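Desk clutter and the flower question
Home Office Corner > Desks & Storage
2 pages of replies, showing page 1

fmulby56
Posted in May, 9:14 am
Okay, need some opinions before I go buy more stuff I don't need. We have a light wood table in the shared room and I've been trying to get it to look like a place where people would want to sit down. So far that has meant flowers. Lots of flowers. Sunflowers in a white vase toward the back, a leafy plant, some dried grass, a few pink and red ones (artificial, before anybody asks me about watering). My phone and the black bag still end up lying on the far end every single time, so I started using an open black box as a catch-all near the front.

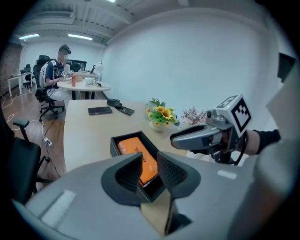
The box has low sides, so you can drop things in without looking, and I like that. What I don't like is that everything flat disappears once there are three things in there. My sister says get a drawer organizer and hide it all. I say if it's in a drawer I will never see it again. Who's right?

Fairweather_Agathe
Posted 9:40 am
Your sister, sorry! I had an open tray on my desk for years and it turned into a receipt cemetery. Drawers forever.
Love the sunflowers though. Are they heavy enough to stay put? Mine tip over if I so much as close a window.

fmulby56
Posted 9:52 am
They stay put, I put pebbles in the bottom of the vase. And I KNEW somebody would say drawers. There is no drawer on this table, I should have said that. I'd have to buy one of those stick-on ones that hang underneath and I'd bang my knees on it all day.

netanex
Posted 10:31 am
Disagree with Agathe. Open box is fine, you just have to stand things up. Anything in a carton goes in on its edge like a book, label facing you, and you can read what you've got. I do this with tea, ink cartridges, screws, all of it. Takes up half the space – and it looks like you did it on purpose.

Fairweather_Agathe
Posted 10:45 am
Until you have one thing in there and it falls over. Then you need bookends for your box. Then you need a box for the bookends.

netanex
Posted 10:47 am
lol fair. Put a folded card behind it. Or get a smaller box.

fmulby56
Posted 1:20 pm
Tried the standing up thing over lunch with the orange box.

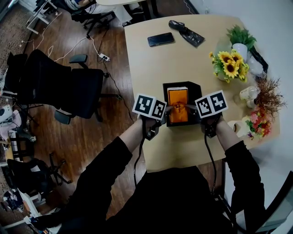
Orange box on its edge in the black one, flowers down the right side

I have to say I like it better. The orange is a nice color next to the black and I can find it from the other side of the room. Still haven't dealt with the phone end of the table.

flultico
Posted 1:58 pm
Going to be the grump here. The box isn't your problem, the right side is. You've got the sunflowers, the plant, the grasses, the pink ones and white cups all down one edge. Where does your elbow go? I'd keep the sunflowers and the green plant and move the rest to a shelf. Dried grass sheds like crazy too, I was vacuuming that stuff up in the hallway.

Fairweather_Agathe
Posted 2:11 pm
Nooo keep the grass! It's the only thing on there that isn't bright. I'd lose the pink ones.

fmulby56
Posted 2:30 pm
The pink ones were a present from Florencia Bustos and she comes by, so they are not going anywhere, haha. Flultico, I'm a lefty, so the right side is kind of free real estate for me. But point taken on the shedding, I might hit it with hairspray. Does that work or is it a myth?

flultico
Posted 2:36 pm
Works for a few months. Do it outside.

netanex
Posted 3:05 pm
Lefty explains everything. Leave the flowers. Get a second black box the same size for the phone and the bag, put it at the back, done.

fmulby56
Posted 3:17 pm
Two boxes! Okay, that I can do. Will measure tonight and see if the store still has them.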